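Skandance

Skandance is an online channel and member network for small farmers and food makers, started by Priit Bite in the town of Rusdale. I've been editing this entry for a while now, so forgive me if I ramble a bit (I'm a fan, and it shows!).

Bite was selling seed potatoes at the Mistside market when he began filming short talks with the other stallholders. He put them up under the name Skandance, which was left over from a folk dance site he never finished. The first season ran to 10 episodes, all of them recorded in September, and my favorite is still the one with the goat cheese people arguing over rind.

The network came later. Members get a page, a message board and a spot in the weekly show if they want one. On July 27, 2023 the site listed 341 members, 187 of them growers and the rest mostly bakers, beekeepers and small dairies. I joined as a beekeeper, though my hives were doing badly that year.

Funding has come from member dues and from Kocsis, a packaging firm that pays for a short spot before each show. Some members grumbled about that on the board, and the thread got to 88 replies before it was closed.

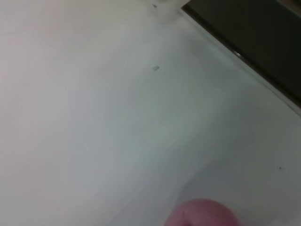
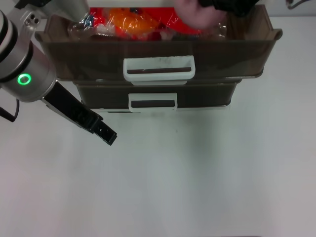 Bite has also talked about a contest series for new food businesses, with the finals held at Mistside. I'd watch every minute of it! So far there's only a trailer, and the rules page still says "coming soon."

See also: Mistside market, Rusdale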